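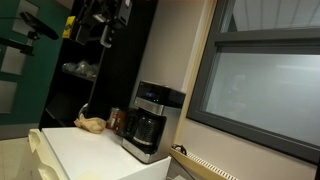
Paper or plastic? The great bag argument

Ask a grown-up which bag is better for the planet and most will say paper. They say it quickly, as if everyone knows. But how do they know? Let's check.

Paper bags are made from wood. The wood is chopped up and cooked into a mush called pulp, and the pulp is pressed flat and dried. This takes a lot of water and a lot of heat. Brown bags are brown because wood pulp is brown to begin with. White ones have usually been bleached.

Thin plastic bags are mostly made from oil or gas. Making one uses less energy than making a paper bag of the same size. Surprised? Plenty of people are.

So plastic wins? Hold on. A paper bag that blows into a ditch gets soggy and falls apart. A plastic bag can stay there for many, many years — long enough for an animal to swallow it or get tangled up in it.

Now look at the words printed on bags. "Green." "Earth friendly." Friendly compared with what? A word like that is easy to print and hard to test. If a bag says it is recycled, look for a number that tells you how much of it is.

What about cloth bags? They take even more work to make, so you have to use them again and again before they come out ahead. How many times? Some people say 32, some say 200, and the answer changes with the cloth and with who did the adding up. Be a little suspicious of anyone who gives you one number and no reasons.

Try this at home

Find a used paper bag and a used plastic one. Ask before you take them. Put 8 apples in each and lift them slowly over a table. Then sprinkle water on the bottom of both, wait 11 minutes and lift again. Which would you trust on a rainy walk home?

Write down what happened, even if it isn't what you expected.

From the Grostellow Question Box, Monday page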